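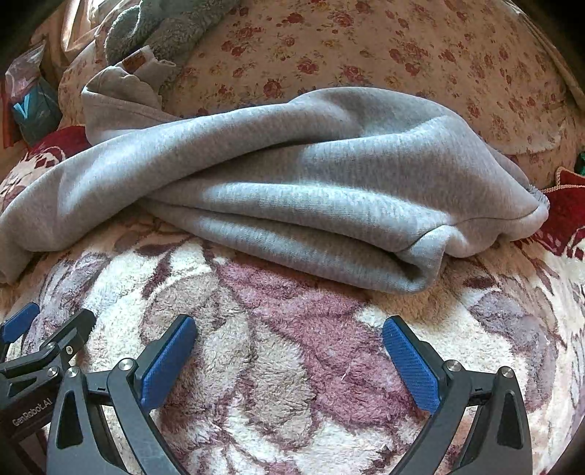
Can a robot learn to fold laundry from people who never touch a robot?

Partly. The best recent result gets a two-armed machine through a sweatshirt it hasn't met before a little more than half the time, and that is on a clear table with good light.

The result comes out of Muvdale, where a small lab spent the winter collecting folding sessions with hand-held grippers. A person holds the tool, picks up a sleeve, lays it over, smooths it down. The camera on the tool records what the fingers are doing. Later a model is trained on all of it and loaded onto a pair of arms that carry the same kind of fingers. The lab calls the project Cetetti, and since January it has been shown to just about every investor with an interest in housework.

The appeal is easy to see. Driving a real arm by remote control is slow, and the arm has to be hauled to wherever the work is. A hand tool goes anywhere. It goes to beds, and beds are where a great deal of the world's laundry gets dealt with. A gray sweatshirt bunched up on a shaggy blanket, with flowered bedding behind it and more fabric heaped nearby, is a fair sample of what a home robot would have to face. Very few lab tables look like that.

So the Cetetti team gathered 1,226 sessions from 112 homes and trained on the lot. On their own test, 361 attempts with garments held back from training, the arms produced a fold that passed in 55 percent of tries. A model trained only on lab tables managed 31 percent. That gap is the headline, and it has been repeated a good deal.

I have read the report twice and I have some trouble with it.

Start with the test. The training data was shot in homes, but all of the scored attempts took place at a bench in Muvdale. The report talks about "household conditions," by which it means garments dropped in a heap before each try. The bench is flat, hard and one color. Plush pile grabs at cloth and hides the edge of a cuff. A pale blanket under a pale garment is a hard case even for a decent vision system. If home data is the whole selling point, the home is where I'd want to see the score.

Then there is the matter of what passed. A fold counted if the finished garment fit inside a marked rectangle. Sleeves could be crumpled underneath. Anyone who has shared a dresser with a teenager knows that a sweatshirt can be made to fit inside a rectangle without being folded in any useful sense. The authors say a stricter rule would lower both numbers equally. They don't show it.

And time. Each attempt was allowed up to 11 minutes, and the average isn't given.

A second group, at Sadeghi, tried something close to this and was less cheerful in print. Their arms did fine on towels and fell apart on anything with a hood or a ribbed hem that curled back on itself. Their explanation is that a person holding a gripper cheats without meaning to. You feel the cloth through the tool. You know you have two layers pinched when you wanted one, and you let go and try again. The camera gets the retry and misses the reason for it, so the model learns a little wiggle of the fingers and performs it whether or not anything is wrong. I have watched the Cetetti clips with that in mind and I think I can see the wiggle, though I was looking for it.

None of this makes the method a dud. Going from 31 to 55 on clothes the system hasn't handled is a real gain, and the collecting is cheap enough for other labs to repeat. I'd like one of them to do it on a mattress, with a clock running and somebody else judging the pile.

That may happen. The Fostutgate trials are taking entries for a bedroom category, with unfamiliar rooms and garments chosen by the organizers on the day. Cetetti has not said whether it will enter.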